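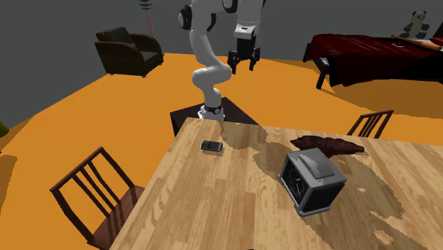 Melati Sinaga

Tuesday, and I am writing this in bed with my socks still on because I can't face bending down to take them off. I walked from Ploltuvthorpe to Avetwood and back again, the long way, by the old railway path, and every bit of me below the waist has gone on strike.

It was supposed to be a little stroll! I had the morning free and the sun was out for the first time since the start of May, so I put two cheese rolls in a bag and went. Didn't take a proper coat. Didn't take the map either, but there's only one path so I thought, how hard can it be? Well, past the second bridge the path is closed (fence, big puddle, one very pleased-looking duck) and you have to go up through the fields, and the fields are all hill.

Lovely though. The hawthorn is out everywhere and it smelled sweet and slightly off, like it always does, and there were lambs in the top field, quite big ones now, shoving each other off a heap of soil. I stood and watched them for ages and ate the first roll. Then I ate the second one, at half past ten, which was silly of me with most of the day still to go.

Avetwood was half shut. The bakery doesn't open on a Tuesday any more, so I had a pot of tea and a slab of coffee cake at the place by the church and it came to 17 pounds with a jar of plum jam I hadn't meant to buy. The jam then had to be carried all the way home, of course. I talked to a woman there with a very old terrier and she told me the bus back goes every 90 minutes and I'd just missed one by five. So I walked.

Coming down through the wood it rained, hard, and I sat it out under a holly for 45 minutes singing to myself and trying to remember all the words to one hymn from school. Got three verses. The bluebells are nearly over but there was still a good patch near the stile.

Home by six, bath, toast with the plum jam. It's a bit runny but the taste is very good. I must ring Mum tomorrow and find out what she did with my walking boots.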